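4.2 The open day at Kestport

The Flakstead sessions had been quiet, with visitors who already knew what a gripper was. The January open day at Kestport was a better test of patience. We put out a breakfast table, hung a backdrop and let the public watch two hand-held grippers at work while Ewurabena Adjei gave the commentary. Of the 23 visitors who filled in our form, 19 said they had come to see the robots. The other four had come in for the heating. Figure 3 shows the table during one demonstration.

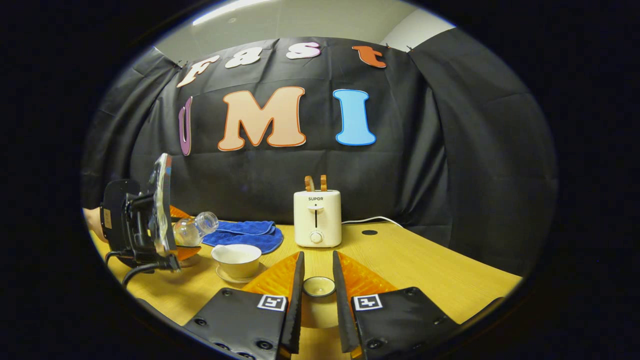

Figure 3. Breakfast table at the Kestport open day. The gripper on the left holds a glass bottle; the toaster stands further back.

Visitors were free to interrupt, and did. The most common question concerned the toast, and whether anyone was going to eat it. Questions about the control method (Section 3) came a distant second, and both of those were from the same retired engineer. We had prepared a handout of 232 words on soft finger pads, which children folded into aeroplanes of some quality.

Answers on the form were coded by two of us separately, using the Laryea scheme from Section 2. We disagreed mainly over "nice", which one coder took as praise and the other as manners. It is counted as neutral in Table 2.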